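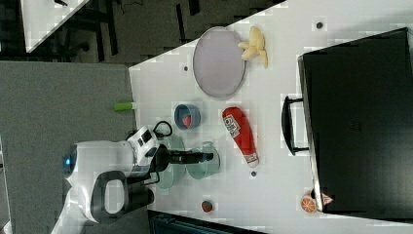
Tone mapping HDR down to SDR for a small club screening

hnat_dovhaniuk
Hello all. We have a short film finished in HDR and the hall in Laltlow has only an old SDR projector. I made the conversion with Tremeo, default settings. On my monitor it is fine, but on the projector the skies go flat white and the faces look a little orange. The film is 9 minutes long, 2,944 shots it is not, so I can correct by hand if I must. Is it better to change the conversion, or to make a separate grade? Sorry for my English, I will explain again if something is not clear.

mallee_grader
Separate grade, every time. Automatic conversion is a starting point and you're already past it. Bring the highlights down before the conversion, not after. Once they clip they're gone.

pixelferry
I disagree with mallee. For a club night with one projector, a trim pass on top of the Tremeo output is plenty. Check what your peak level is set to first. The default in mine was far too high for the footage and it squashed everything.

hnat_dovhaniuk
Thank you both. I looked and the peak level was indeed not matching my master. I changed it and the skies have some colour again. The faces are still too warm.

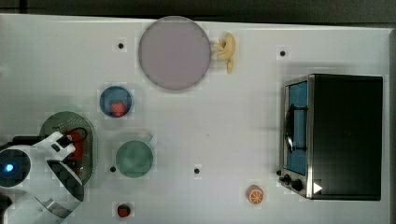 The warm faces made me look at saturation, and I think this is my real problem. I lowered it for the whole picture and then everything became grey. What I need is to pull down only the strong colours and leave the quiet ones. On a white table like this one, the red strawberry in the blue bowl should come down a little, but the big mauve-grey plate should stay where it is. In Tremeo I find only one slider for all. Do I have to make a mask for each shot?

mallee_grader
No masks. Use a saturation-versus-saturation curve in your grading program and pull down the top end only. And this is why I said separate grade, by the way.

pixelferry
Fair enough on the curve, but he can put that on the converted file as well. It's two nodes. I still wouldn't start again from the master.

osei_west
Which colour space is the projector set to? Ours at Dastow was left on a "vivid" mode by someone and we spent a whole evening blaming the file.
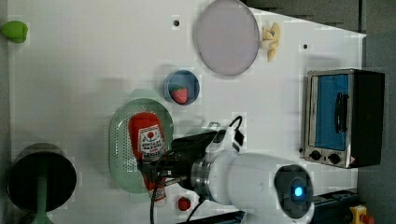
Should the projector's own picture mode be changed before grading the SDR copy?
Set the projector first, in its most neutral mode, and then grade. Otherwise you are correcting the file for a fault in the machine, and the copy will look wrong in every other hall.

hnat_dovhaniuk
osei_west, it was on "dynamic". I changed it to "cinema" at 5 in the afternoon with the curtains closed, and the orange is mostly away. I will also try the curve from mallee_grader, but on the converted file, as pixelferry says.

mallee_grader
You'll be back to do the proper grade by September.

hnat_dovhaniuk
Maybe yes - but the screening is before that.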